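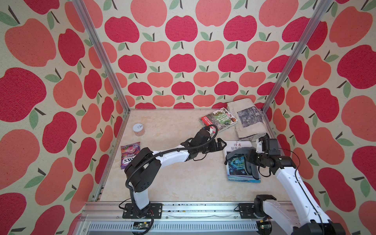

Apple Wallpaper Selected for the Peltbridge Refurbishment

Peltbridge has confirmed the choice of wallcovering for its spring program of interior work. The selected design, Kullar, is a repeating apple print on a cream ground, with fruit in raspberry red and coral pink and leaves in sage green. It will be paired with a pale beige floor finish with a light mottled pattern.

The paper will be hung in 16 rooms, beginning in May. A total of 70 rolls has been ordered from Drodora, and delivery will be made in 2 consignments. Rooms will be closed while the paste dries – normally one full day – and occupants are asked to remove all items from the walls beforehand.

The print is bold at close range, and the side walls of a narrow room will show it at its largest. Occupants who prefer a plain wall may request the Zúñiga range in cream. Requests should be submitted in writing to the Facilities Office, Room 637, and should state the room number and the walls concerned.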